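# Skandum canvas tote, large size

I bought the Skandum tote in July to replace a nylon shopping bag whose handles had given up. It cost £37, which is a lot for a bag that carries potatoes, so I waited until I'd used it through the winter before writing anything.

The size is good. It takes a full weekly shop for two people if the cereal goes on top, and it stands up by itself in the boot once there's something heavy in the bottom. My old Pleka bag fell over at every roundabout. The handles are long enough to go over a shoulder with a coat on, and the stitching where they join the bag hasn't moved.

Canvas is heavier than nylon. You notice it when the bag is empty and you're carrying it to the shops, and it doesn't fold down small enough for a coat pocket.

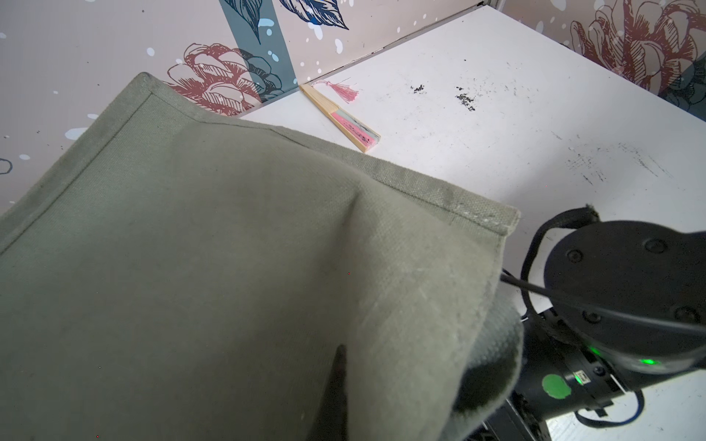 Washing is where I'd be careful. The label says 30 degrees and no tumble dryer. I followed that and it still came out stiff, and it took two days to dry over the bath. It softened again after a week of use. For small marks I now use a damp cloth and leave the machine alone. Lint sticks to the weave and a clothes brush gets most of it off.

There is one inside pocket, big enough for a phone and keys. I'd have liked a second one, or a clip for the keys, as they slide to the bottom of the pocket and end up under the phone. There's no zip at the top either, so I wouldn't take it on a crowded train.

I also looked at the Garg market bag. It's cheaper and comes in more colours, but the handles were too short for me and the base felt thin. If you mostly carry bread and salad it would probably do.

Skandum sell a stiff base board separately for £6. I tried it and took it out again, because the bag won't fold flat with it in.

I'd buy the tote again, though I'd wait for a sale. Four stars.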